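플리보우 소개

플리보우(Plivow)는 헝가리어와 한국어 사이의 번역, 그리고 작은 출판 일을 하는 회사입니다. 저는 대표 졸탄 라츠입니다. 한국어로 이 글을 직접 썼습니다. 한국어를 배운 지 오래되었지만 아직 조사를 틀릴 때가 있으니, 어색한 곳이 있으면 메일로 알려 주시면 고맙겠습니다. 지난번에는 독자 한 분이 일곱 군데를 고쳐 주셨고, 모두 반영했습니다.

어떻게 시작했는가

처음에는 회사가 없었습니다. 저와 노에미 팝은 같은 한국어 수업의 학생이었고, 수업이 끝나면 남아서 짧은 동화를 헝가리어로 옮겼습니다. 번역한 원고를 보여 줄 사람이 없어서 서로에게 읽어 주었습니다. 그해 2월에 노에미가 아는 식당에서 메뉴판을 한국어로 바꾸어 달라는 부탁을 받았습니다. 그것이 저희가 돈을 받은 첫 번째 일입니다. 음식 이름은 지금도 제일 어려운 번역이라고 생각합니다. '포가차'를 빵이라고 해야 하는지 과자라고 해야 하는지, 우리는 그때 저녁 내내 이야기했고 결국 '포가차'라고 그대로 적고 밑에 설명을 붙였습니다.

그 후에 보톤드 쉬치가 들어왔습니다. 보톤드는 원래 활자를 만드는 사람입니다. 한글과 로마자를 한 줄에 놓으면 높이가 잘 맞지 않는데, 그는 이 문제를 아주 싫어합니다. 그래서 저희 책의 본문은 조판에 시간이 많이 걸립니다. 정식으로 회사를 등록한 날은 2019년 4월 6일이라고 적고 싶지만, 그날은 토요일이어서 등록은 할 수 없었고 저희끼리 계약서에 서명만 했습니다. 그래도 저희는 그날을 창립일로 합니다.

무슨 일을 하는가

일은 크게 둘로 나누어집니다. 하나는 의뢰를 받는 번역입니다. 계약서, 제품 설명서, 박물관의 안내문, 개인의 편지도 받습니다. 편지는 생각보다 많습니다. 할머니가 남긴 편지를 읽고 싶다는 분도 계시고, 사돈 어른께 인사를 드리고 싶다는 분도 계십니다. 이런 글은 존댓말의 정도를 정하는 것이 중요하기 때문에 의뢰하신 분께 가족 관계를 자세히 여쭙습니다. 귀찮게 느끼실 수도 있지만 이해해 주시기 바랍니다.

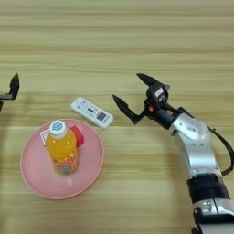 나뭇결이 보이는 밝은색 탁자와 로봇 팔.

다른 하나는 출판입니다. '코드함(Kodham) 문고'라는 이름으로 얇은 책을 냅니다. 한쪽에는 원문, 다른 쪽에는 번역이 있는 대역본입니다. 지금까지 아홉 권이 나왔고, 한 권을 보통 600부 찍습니다. 가장 긴 책은 279쪽인데, 문고라고 부르기에는 조금 두껍다는 말을 들었습니다. 맞는 말씀입니다. 그러나 두 권으로 나누면 이야기의 중간이 끊어지기 때문에 그렇게 하지 않았습니다.

저희가 지키는 방식

모든 번역은 두 사람이 봅니다. 먼저 한 사람이 옮기고, 다음 사람은 원문을 보지 않고 번역만 읽습니다. 그다음에 두 사람이 원문과 함께 소리를 내어 읽습니다. 시간이 걸리는 방식이라서 급한 의뢰는 거절하는 경우가 있습니다. 내일까지 필요하시면 다른 회사를 소개해 드리겠습니다.

기계 번역의 결과를 고치는 일은 받지 않습니다. 고치는 것보다 새로 쓰는 것이 저희에게는 더 빠르고, 문장도 더 낫습니다. 전문 용어는 의뢰마다 용어표를 만들어서 번역과 같이 보내 드립니다. 다음에 다른 번역가에게 맡기시더라도 그 표는 자유롭게 쓰셔도 됩니다.

함께 일하는 사람들

졸탄 라츠: 대표, 한국어에서 헝가리어로 번역. 법률 문서와 소설을 맡습니다.
노에미 팝: 편집장. 시와 동화, 그리고 어려운 전화를 맡습니다.
보톤드 쉬치: 조판과 표지.
클레드윈 보언: 영어 원고의 감수. 웨일스에서 원격으로 일합니다.
파레스 하타르: 의뢰 접수와 일정 관리. 견적에 관한 질문은 이분께 하시면 제일 빨리 답을 받습니다.

한국어가 모국어인 교정자 분들과도 책마다 따로 계약하여 일하고 있습니다. 그분들의 이름은 각 책의 판권면에 있습니다.

의뢰와 방문

의뢰하실 때는 원문 파일, 글의 용도, 원하시는 날짜를 함께 보내 주십시오. 손으로 쓴 글은 밝은 곳에서 찍은 사진이면 충분합니다. 견적은 무료이고, 견적을 받으신 후에 취소하셔도 괜찮습니다. 원고 투고도 받습니다. 다만 답장이 늦을 수 있습니다. 저희는 끝까지 읽은 다음에 답을 드리기 때문입니다.

사무실은 샤르쾨지(Sárközi) 서점의 위층에 있습니다. 입구가 서점 안에 있으니 계산대 옆의 계단으로 올라오시면 됩니다. 서점이 쉬는 날에는 저희 사무실도 들어올 수 없습니다. 문고의 책은 아래층에서도 판매하고, 한국에서 주문하실 분은 주문 페이지를 이용해 주십시오. 오시기 전에 연락을 주시면 커피를 준비해 두겠습니다.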